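What I learned from reading my pension statement

My old employer, Flultonix, sent me a letter in July saying that my frozen pension was eligible for a lump-sum window. I had 124 days to decide. I left the company a long time ago and had mostly forgotten the pension existed, so I put the letter on the kitchen counter and didn't look at it for two weeks.

I worked there for 14 years. The plan was frozen before I left, which means no new benefits have built up since then, but what I had earned by the freeze date is still mine. The letter said I could take a monthly payment starting at 65, a smaller monthly payment starting earlier, or one check now. The monthly amount at 65 is $1,903. I won't give the lump sum here, but it was larger than I expected and I can see why people take it without reading the rest.

The first thing I did was check the numbers. The formula in the summary plan description is a percentage of final average pay times years of credited service. Final average pay in my plan means the highest five years in a row before the freeze. I still had my old W-2s in a folder, so I added them up. My figure didn't match theirs. The difference was small, and it came down to one year when I was on unpaid leave for part of the time. The plan counts service by hours, and I had enough hours that year to get full credit. They had given me a partial year.

I called the administrator, Stustus, and got a woman named Lleucu Kneath. She asked me to send the W-2 and a letter explaining the leave dates. It took five weeks and one follow-up call, and they corrected it. The $1,903 is the corrected amount. The first letter said less.

The second thing was the interest rate. A lump sum is the present value of the monthly payments, worked out with rates and a mortality table set under federal rules. When rates go up, the lump sum goes down. My plan uses rates from a particular month before the plan year starts and holds them for the whole year. So the offer in my hand was priced on old rates. If rates have fallen since then, next year's lump sum for the same pension could be higher, and if they have risen it could be lower. You can look up both sets of rates and compare. I did, and in my case waiting would probably not have helped.

The third thing was what the monthly payment leaves for a spouse. The $1,903 is a single life annuity. It stops when I die. The version that pays my husband half after my death is lower, and the version that pays him all of it is lower again. For married people the default is a joint and survivor form, and he would have to sign a notarized consent for anything else, including the lump sum. I didn't know that going in. We had a longer talk about this than we'd had about money in years.
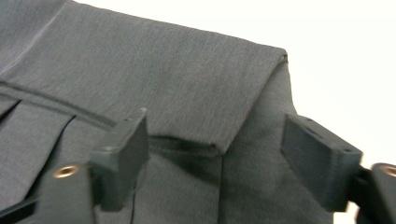 I also paid for two hours with a fee-only planner, Reinaldo Portela, who charges by the hour and doesn't sell anything. Most of the first hour went to questions about our other savings and what we spend. He pointed out that my pension has no cost-of-living increase, so $1,903 will buy a good deal less at 85 than at 65. On the other hand, I would have to invest the lump sum myself, and I know how I behaved the last time the market dropped. I sold near the bottom.

He asked whether the plan was well funded. The annual funding notice has that percentage, and they mail it every year. I had thrown most of them away. Stustus sent me the latest one as a PDF the same afternoon. The plan looks fine, and the monthly amount is under the federal insurance limit.

We decided to leave it as a pension. I'll take it at 65 with the survivor benefit. My sister was offered something similar by a different company and took the check, and rolled it into an IRA. Her husband has a state pension already, so the answer was different for them.

If you roll one over, have it go directly from the plan to the IRA. If the check is made out to you, they withhold 20 percent for taxes, and you have 60 days to put the full amount in, including the part they withheld. My sister's form had both choices on the same page and she nearly checked the wrong one.

I still need to update my beneficiary form. The one on file has my maiden name and an address from two moves ago.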